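Service Robotics in the Home, week 6 handout
Buying in: the Pekis home-help kit, reviewed
May 2026

These are my notes from the session, tidied up a bit for those of you who were away on placement. Bring them to the seminar, as Araceli Bautista is leading it and she will expect you to have read them (she asks!).

So, the Pekis kit. It comes from Lindqvist, who used to sell mostly warehouse gear, and it's their first go at something for ordinary houses. You get the two-armed base unit, the head camera, a dock, and a year of the software, which they call Bokora. You can buy the lot for £1,997 a month on a lease or ask for a price to own it, and I did ask, and I'm still waiting to hear.

What I want you to practise this week is reading a product sheet properly. The Pekis sheet says the robot "handles everyday laundry". Lovely. What does handles mean? Picks up? Folds? Puts in the right drawer? When Leilani Villanueva rang their sales desk, she was told it meant picking up and sorting, with folding sold as an add-on. I'd have put that on page one. It's on page 14, in small type, under a chart of battery life.

The battery is good, by the way. They claim 200 minutes and I got close to that with a fair amount of arm work, so I've no complaints there. Docking was fine too, apart from once when it parked at an angle and sat there not charging until I nudged it.

Setting up took me most of an afternoon. You walk the robot through each room, name the rooms in Bokora, then tell it which surfaces it may touch. I like that last step a lot and wish everybody did it. Cletus Sorensen marked his whole kitchen as off limits and then couldn't work out why it wouldn't clear the table, so do read the room list back before you press save.

Compare all this with Arex, the rival service we looked at in week 4. Arex doesn't sell you anything. They send a unit and a person, you pay by the visit, and they take it all away again. For a care home or a small hotel I'd lean towards Arex, simply for the lack of fuss. For a family who want help every day, the sums start to favour Pekis, but only if they really use it. Work it through yourselves with the cost table from week 3 and don't forget the call-out charge, which is £57 and easy to miss.

For the seminar, please write half a page on one claim from the Pekis sheet: what it promises, what you'd need to see before you believed it, and how you'd test it in a real room. Shoshana Doucet and Birdie Benavides are pairing up to do the gripper section, so pick something else unless you've cleared it with them.

My own half page would be on the words "any soft item". Cloth is a pain because it has no fixed shape, so a test with a neatly laid towel tells you next to nothing. I'd want the sort of thing people really leave lying about, and a teal T-shirt crumpled on a white duvet, one sleeve off one way and the rest twisted the other, is a very fair start. The colour makes it easy to find, mind you, so I'd ask for a white shirt on the same bedding next and see whether the sales desk still sounds so cheerful.
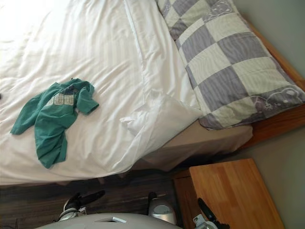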